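We use cookies to remember your settings and to count visits to this site. Accept all | Manage choices

Wilden Textile Services: Mangundap garment folding
Hand-held gripper stations, workplace safety check
Checked by: Marisa Pace
Period: August
Marks used: OK / ACTION / N/A

1. Work surface and layout

1.1 Surface covered, cover free of tears. OK.
1.2 Folded stock kept apart from the piece being worked. OK. Folders prefer the stacks within reach. Acceptable while the stacks stay stable.
1.3 Walkway clear to 50 cm on the operator's side. ACTION. Measured less at one position. Move the chair.
1.4 Lighting adequate for dark fabric. OK at 10:00. Repeat in the late afternoon.

2. Hand-held grippers

2.1 Jaws open and close without sticking. OK.
2.2 Screws present and tight. ACTION. One loose screw on a spare tool. Tool withdrawn until repaired.
2.3 Pinch point explained to each operator before first use. OK. Two operators had been told verbally only; written sheet now issued.
2.4 Mass of tool within the 300 g limit set for this task. N/A. Limit applies to the older Dreltavmont tool, no longer issued.
2.5 Identification label readable. OK.

3. Operator load

3.1 Break taken after every 20 minutes of gripper work. ACTION. The log shows breaks run together at the end of the shift. Supervisors to call the break.
3.2 Wrist and forearm discomfort recorded. OK. Three reports, all from the first week. Folding by hand spreads the effort over the fingers; the tool moves it to the grip and the thumb.
3.3 Rotation between gripper work and hand folding. OK.
3.4 Seat or stand available, operator's choice. OK.

4. Changes to the job

4.1 Staff told what the recordings are for. OK. Notice posted by Manbridge, who will fit the folding arms. Operators asked whether the arms will replace posts on the evening shift. No written answer held at the time of this check. ACTION for site management.
4.2 Piece rate suspended during gripper work. OK. Folding with the tool is slower than by hand, and pay must not depend on it.
4.3 Operators may refuse to be recorded without loss of hours. OK. One has done so and remains on hand folding.
4.4 Training hours for the future arm attendant role agreed. ACTION. 6 hours proposed. Operators consider this too short, and I agree. Attendants will have to clear jams as well as load garments.

5. Pictures 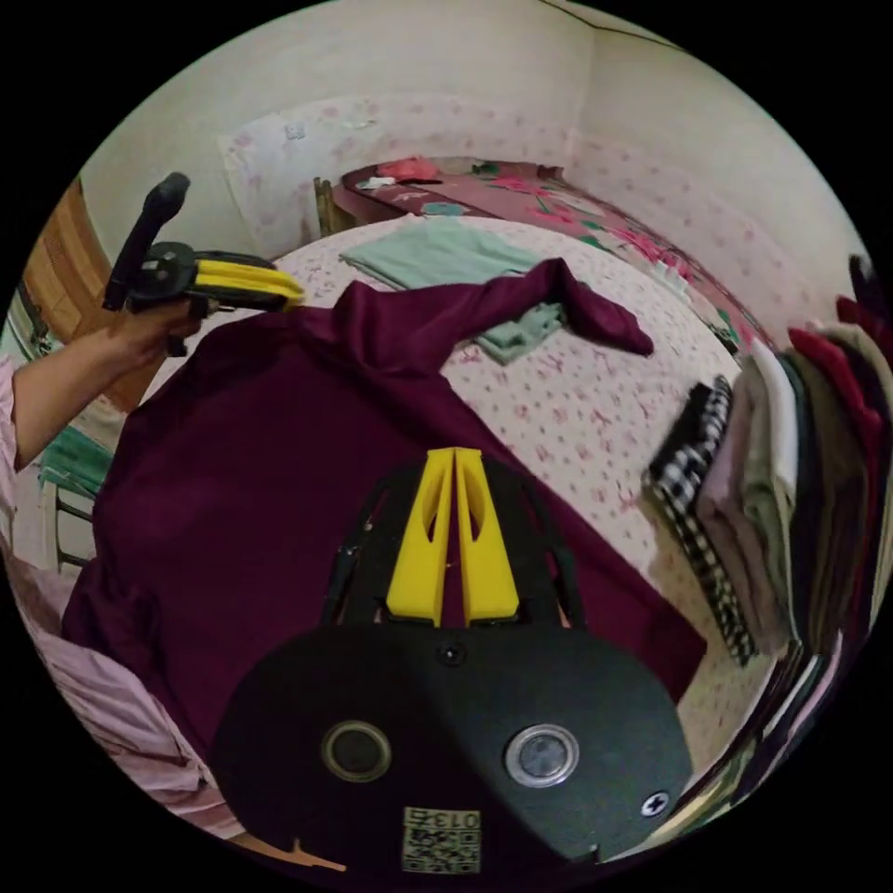
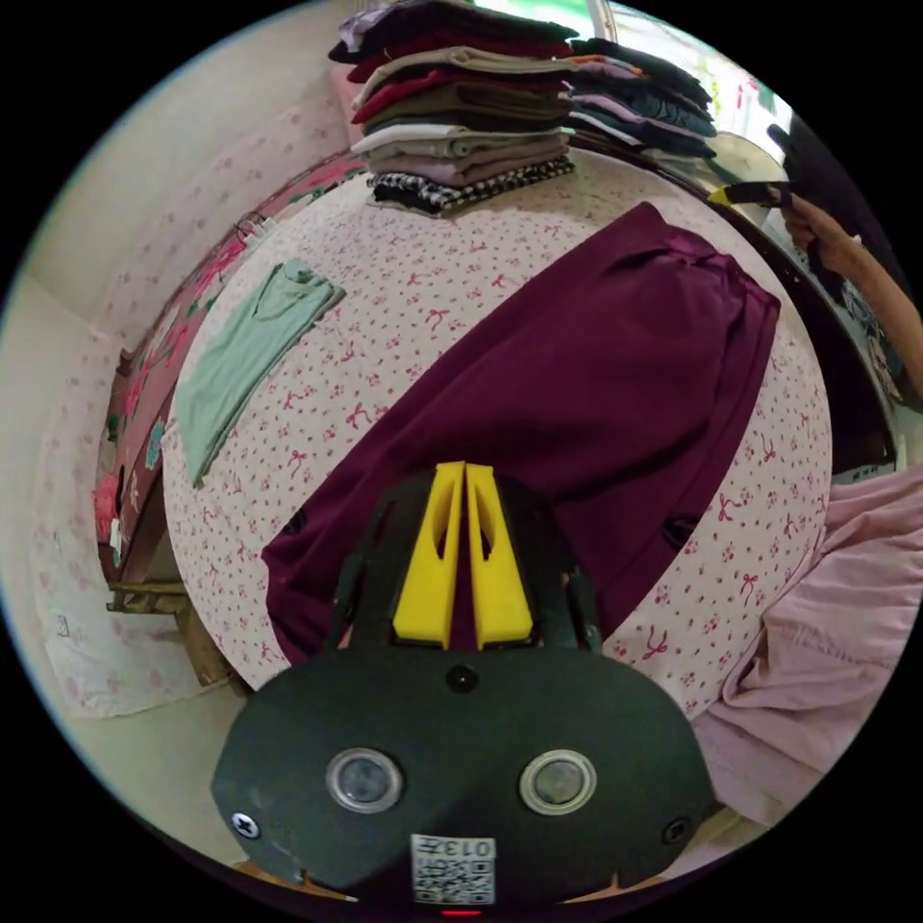
Both pictures: maroon garment spread out for work, mint-green piece and folded stock near it. Refer to items 1.2 and 2.5.

Open actions to be closed before the next check: 1.3, 2.2, 3.1, 4.1, 4.4.
M. Pace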